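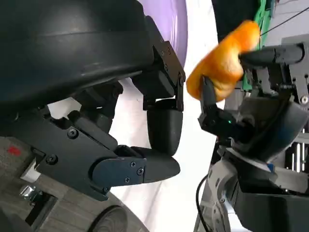
Getting Stuck Screws Out

Posted November 9, 2018 in Workshop Tips

Most stripped screws get that way in the first few turns. If the driver slips once, stop. A second slip usually takes the rest of the slot with it.

Check the bit first. A number 2 Phillips fits most household screws, but hinge plates and older cabinet hardware often take a number 3, and a worn bit will ruin a good head. Throw out any bit with rounded corners.

Lean on the driver harder than you turn it. On a vertical surface, put your palm flat on the end of the handle and turn with the other hand.

Rust

Put a few drops of penetrating oil around the head and leave it overnight. Tap the head with a small hammer before you try again. On our gate in Altonstead it took three rounds of this, and one screw still snapped.

Paint

Clear the slot with the tip of a utility knife, then score around the head. Old trim can have a lot of layers on it. If the house was built before 1978, test for lead before you scrape.

Rounded heads

Lay a wide rubber band flat over the head and press the driver into it. This works on shallow damage only. If there is enough head showing, locking pliers are faster.

For anything worse, use an extractor. Drill slowly, in reverse if you have left-hand bits - sometimes the screw backs out before you get to the extractor at all. Wear eye protection.

Putting new ones in

Drill a pilot hole, even in pine. Rub the threads with a bit of candle wax. Brass screws are soft, so run a steel one of the same size in first, take it out, then put in the brass.

Leftover screws go in jars by length. Mixed coffee cans are where good screws get lost.

Next: loose chair rungs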